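Home | Notebook | Cases | Print | E-mail

March, Bovdale bench notes

Back on the hit-and-run file this morning, the Keane Road one that's up before the magistrates next. Spent ages on the paint flake from the cyclist's rear mudguard and I'm fairly happy it has 6 layers, so a resprayed car — lovely for us, less so for the driver! 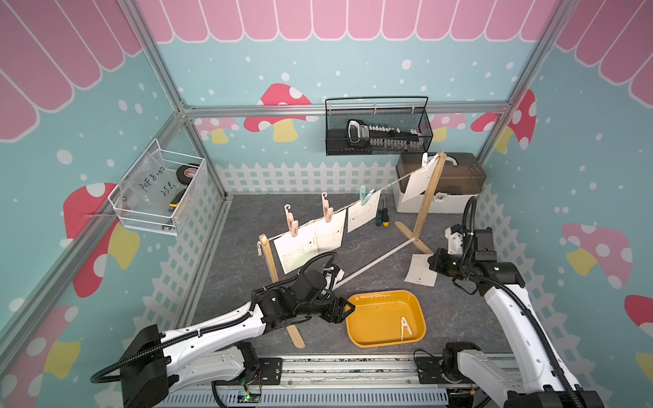 Eirlys Rowlands: I'd only put five in the statement, the bottom one could be filler and the defence will go straight for it.

Fair point, and I've changed my draft to say so. Simone Marinho wants the headlamp glass done by 2 (she's got the officer coming in), so I've weighed the 13 bits from the verge and bagged them again under the old exhibit number.
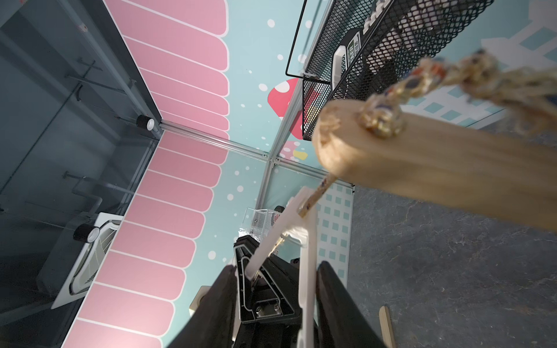 Bench notes, Bovdale, March

Still no word from Rernia about the reference paints, which is a pain, and I've chased them twice. If they don't turn up I'll ask the court for more time and blame the post.
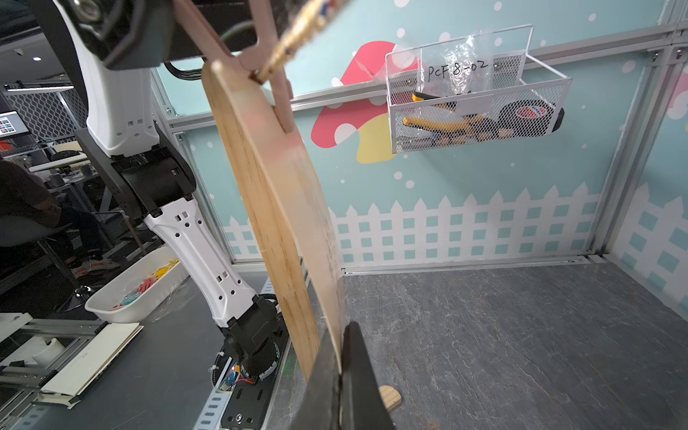

Oh, and the continuity form has the wrong road on page one, so don't sign it until I've reprinted it.

2 comments | 0 shares | Print | E-mail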